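Come drive a robot for an afternoon: helpers wanted for our open day

Hi! I'm Effie Baxter, and I run the demo floor at Zwane, up on the second floor of the Gargate building. Every summer we open the doors and let people poke at what we've been working on, and this July we want the visitors to do more than look over somebody's shoulder. So I'm looking for people to try our stacking demo ahead of time, tell me where it's confusing, and then (if you enjoyed yourself) come back and help run it on the day.

You don't need to know anything about robots. I mean it! If you already program them for a living you're welcome to visit on the open day, but for this call I'd much prefer people who have never touched one. Teachers, bus drivers, retired folks, students in anything at all. Last year's best helper was a pastry chef who explained the hand controller better than I ever have.

What you'd be doing

You'll sit down at one of our stations and drive a simulated robot arm with a controller about the size of a TV remote. Everything happens on the screen, so please don't worry about breaking something. The view comes from down by the gripper, which takes a few minutes to get used to, and then you pick up colored blocks and put them on top of each other. That's pretty much the whole job. It sounds like a toddler's game and it is weirdly absorbing. I've had people ask to stay through lunch.

The software is called Wakora and it's our own. We've been building it for three years, and I can tell you the shadows alone ate up most of last winter. I like them a lot now, but I still want to hear from you if they make it hard to judge how far away a block is.
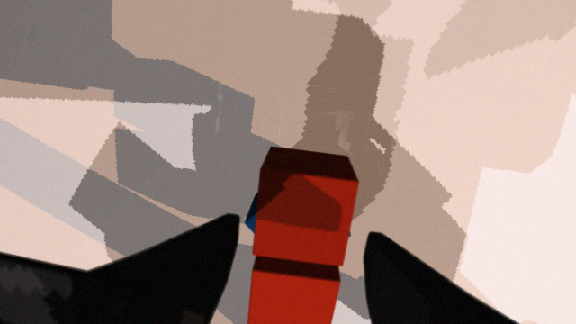

A session lasts 80 minutes, including a break with coffee and something to eat. The first part is free play. After that I'll ask you to try a few small tasks, such as getting one block to sit on another without knocking it off, and I'll sit next to you and take notes. I won't help unless you ask. Please do grumble out loud as you go, it's the most useful thing you can give me. If the buttons feel backwards, say so. If my instructions make no sense, say that too, and I'll rewrite them before the crowd gets here.

We keep a recording of what happens on the screen and of how the controller moved. We don't film you and we don't record your voice. Your name stays on my sign-up sheet and goes no further than that.

What you get

Each test session pays a $40 gift card, handed over when you leave, even if you decide halfway through that it isn't for you. Helpers on the open day are paid by the hour for a full shift, plus lunch and a T-shirt in a color I haven't managed to get everyone to agree on yet. You'll also get a walk through the back workshop with me before the doors open. Our neighbors at Grodent are setting up a table downstairs too, and they've promised to let our helpers in early.

We had more than 1,000 visitors last time, and the line for the stations went down the stairs, so open day shifts are lively. If crowds wear you out, just sign up for the test sessions. Those are quiet, with only you, me and the hum of the computers.

Who can take part

You should be 18 or older and comfortable looking at a screen for a while. Glasses are fine. Left-handed people, please write to me, I have far too few of you! The stations can be raised and lowered, there's an elevator, and the restrooms on our floor are step-free. If moving 3D pictures make you queasy, tell me before you come and we'll plan some extra breaks, or you can help at the welcome desk on the day and skip the driving.

How to sign up

Drop by the Gargate front desk and ask for a Zwane helper card, or call the desk and have them put you through to extension 152. That's my phone, and if I'm out on the floor, leave a message. Tell me your name, which times of day suit you, whether you'd like test sessions, the open day, or both, and one thing you're good at explaining to other people. It can be anything, parallel parking or how to fold a fitted sheet. There's no résumé and no interview.

I fill the test slots as people write in, and I'll call you back either way. Parking is behind the building, and the side door is the one with the buzzer. Press it twice, the first press never seems to work.

Effie

Posted February 4, 2025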